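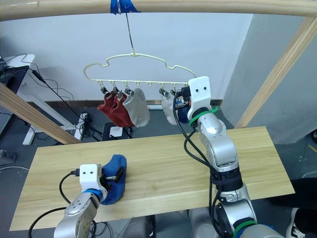 Visit to the Akine open day, 2 November 2023

Five of us from the Imness housekeeping group went to the Akine open day this year. It is held in a former grain store outside Lau, a short walk from the bus stop. Entry was free, but you had to sign in at the door and take a paper badge. We got there just after lunch and stayed until closing.

Arif Uddin met us and gave the usual welcome. The building is split into small work areas, each set up for one household job: folding, dishes, shelves, ironing and so on. You can walk around in any order. Iman Salem and I started with laundry, as our own drying room at Imness is due for a refit and we wanted to see how other people lay theirs out.

The drying corner

The corner is simple. There is a wooden bar overhead and a long, pale wooden table under it. A cream plastic hanger with a row of clips hangs from the bar on a wire hook, with blue tape wrapped around the bar at that spot. The socks on it were dark red, light gray and navy, and there was a bright blue one on the table.

I liked having the table right below the hanger. At Imness we carry the basket back and forth between the sorting bench and the racks, and small things get dropped on the way. Iman took down the height of the bar for our plan.

The clips are the part I spent the most time on. They are silver metal with a small spring coil, joined to the hanger by thin wires, and each one takes a single sock by the top. We have plastic pegs at home and they snap every winter. Magdy Ouali, who was looking after the area, said they had gone through a lot of plastic ones too before changing over. He also told us he puts thick socks at the ends and thin ones in the middle, though I have never seen it make much difference.

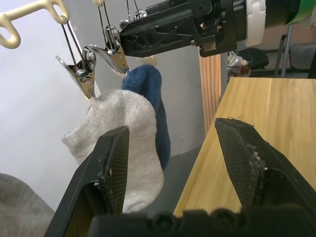

Folding and shelves

Folding was next door and much busier. Ilham Abdelaziz gave a short talk on storing towels and bed linen, mostly for people with narrow closets. She rolls hand towels and folds everything else in thirds. I had hoped for more on fitted sheets - she only got to them in the last 4 minutes.

Getting there and back

Bus 19 runs from Nullau and stops by the gate. Parking is in the field behind the building and was muddy. The coffee stand takes cash only. Said Abou Zeid is collecting names for next year's trip, so let him know if you want a seat.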